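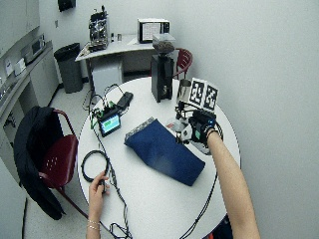
Trirneck replied:
I'd hold off on the second glove if I were you. Get one, get a decent pair of cameras, and keep the rest of the money back for cables and breakages, as you'll spend more on those than you think. We blew most of our first year's budget on matching kit and then had nothing left when a connector went in November.

Gizella Virág replied:
Thanks Trirneck, that's kind of what I was afraid of! For those who haven't read the first page, we've got 3,000 to spend before the end of the financial year and the plan is to record people making coffee by hand so that we can teach an arm to do the same jobs later on. The arm itself comes out of a different pot (long story, don't ask me how our finance office works) so this is only for the recording side. My list at the moment is two sensor gloves, marker cards, a display unit, a power bank and a spare, and a proper grinder of our own. Elton thinks the grinder is an indulgence and I think Elton should try explaining to the person on the other side of the kitchen why their beans have gone again.

furnent replied:
Team grinder here. You'll be running the same few motions over and over and you want the same machine in the same spot each time, so borrowing one is a false economy. I'd cut the second glove before I cut that.

What are you paying for markers? Please tell me you aren't buying them ready made.

Gizella Virág replied:
Quote was 217 for a set on rigid backing. Is that daft?

furnent replied:
Yes! Sorry, but yes. Print them on a decent laser printer, matt paper, stick them to something stiff and flat. Measure the black square with callipers afterwards and put the real size into your software, as printers scale things without telling you. We did a sheet of 27 in an afternoon and still had change for lunch.

Rizal Rondonuwu replied:
I'm going to disagree with both of you a bit, in a friendly way. I've been where Gizella is, and home-made markers were fine for us right up until they met steam and coffee. The paper lifted at the corners, the square wasn't flat any more, and we lost a good chunk of recordings before anyone spotted that the poses were drifting. If the cards are going on a handle or anything else you pick up all day long, I'd pay for rigid ones, or at the very least laminate with a matt film and budget for remaking them every few weeks. Ones that just stand on a table or hang on a wall, by all means print your own.

On the gloves, two. I know it's the expensive line. But so much of making a coffee is the other hand holding something still, and if you only record one side you'll have half of what you need and be going back to ask for the money again next year, which is a much less pleasant conversation than the one you're having now.

Trirneck replied:
Fair point on the steam, I'll give you that one. Still not with you on two gloves though. They tend to go out of date quickly, and with one you can at least find out whether the thing suits your hands and your software before you're stuck with a pair. Ask whether they'll hold the price for the second. Ours did, for 17 weeks in the end, and all it took was a polite email.

Gizella Virág replied:
Oh, I hadn't thought of asking that, thank you. I'll write to them tonight.

Can I ask about cables as well? I've got wires all over the table and down to the floor, and I'm wondering if it's worth putting wireless on the list or if I should just buy clips and sleeving and live with it.

Sárközi replied:
Clips and sleeving. A coiled lead is nice for anything hand-held, it gives you reach without a great loop to knock a cup over. And run the rest off one side of the table, well away from whichever arm does the most reaching. I priced up wireless for our place and it came to more than the gloves, and then there's charging to think about on top.

Rizal Rondonuwu replied:
Agree with Sárközi. Put a line in for consumables too, beans and milk and cloths. It sounds silly next to the electronics but it adds up over a few months, and our finance people queried every single bag until we gave it a heading of its own.

Gizella Virág replied:
Right, revised list going in: one glove with an option on the second, rigid cards for the handle, printed for everything else, sleeving, beans, and the grinder stays. Elton has been informed. Does anyone have a supplier for the matt film?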